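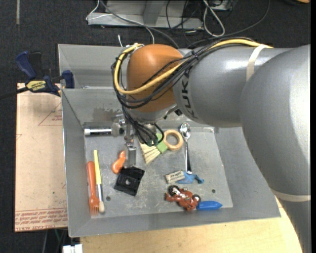
Manon Ouellet has been taking other people's minutes for nine years and would like it known that most of them are terrible. The meetings, she means. The minutes are excellent.

She works freelance, mostly in the small towns along the lake, typing up the proceedings of any body that is required by law to write down what it said and can't face doing it. Zoning boards, library trustees, two water districts and, for one long winter, the Halico Cemetery Association, which met in a room with no heat and argued about geese.

"They weren't against the geese," she says. "They wanted the geese to be addressed. That was the word in the motion. I asked what it meant and the chair said I should put down that they'd been addressed."

Did she?

"It passed 4 to nothing. Of course I did."

We talk in the back booth of a diner in Campbell, where she has ordered pie and then, after a look at the pie, toast. She is a quick talker with a low opinion of adjectives. Minutes, in her view, should record what was decided and who voted for it, and should leave out the weather, the sighing and anything said by a man who has stood up.

"People think I write down what they say. If I wrote down what they said they'd sue me. I had one fellow, a very nice dentist, talk for the length of a baseball game on the subject of a stop sign. You know what he got? 'Discussion followed.'"

She learned the trade by accident. In her twenties she was the receptionist at Flirnalard, a firm that sold drapes to motels, and one afternoon the owner's sister went into labor halfway through the annual meeting. Someone handed Ouellet the notepad. She remembers that the pen didn't work and that she did most of the first page from memory, later, in eyebrow pencil.

"And it was fine! It was better than fine, it was short. They'd been getting fourteen pages a year out of that poor woman."

The worst meeting of her career is not one she has to think about. It was in June, in Skando, population 1000 if you believe the sign. The subject was whether to rename the park. There were 74 people in a room meant for a good deal fewer, and every one of them had been told they could have three minutes.

"Three minutes is a long time to listen to somebody who's only got one minute of material," she says. "They'd get to the end and see they had time left. So they'd tell you about their uncle."

By the time the board voted it was past midnight and the park had kept its name. Ouellet's record of the evening runs to a page and a half, including the list of speakers. She got one complaint, from a woman whose uncle had been left out.

I ask if she ever feels tempted to improve things a little, to tidy up a motion or give some poor trustee a better sentence than the one he came out with.

"I fix the grammar. I don't fix the thinking -- that's elected."

She butters the toast right to the corners. Roughly half her work now comes in as recordings, which she dislikes, as a recording can't tell you who is rolling their eyes. Not that she would put it in. She just likes to know. Software will do the first draft if you let it, and last spring one of the water districts tried that for a couple of months before calling her back. The draft had the vice chair moving to "adore" the budget.

"Second by Larry," she says. "I'd have paid to be there."

She doesn't plan to retire. Her husband would like to see Portugal, and she has agreed to discuss it. I ask how that discussion is going and she wipes her fingers on a napkin before answering.

"Tabled," she says, and asks the waitress for the check.

We use cookies to remember your preferences and see how readers use this site. By continuing to browse you agree to our cookie policy. Accept Manage settings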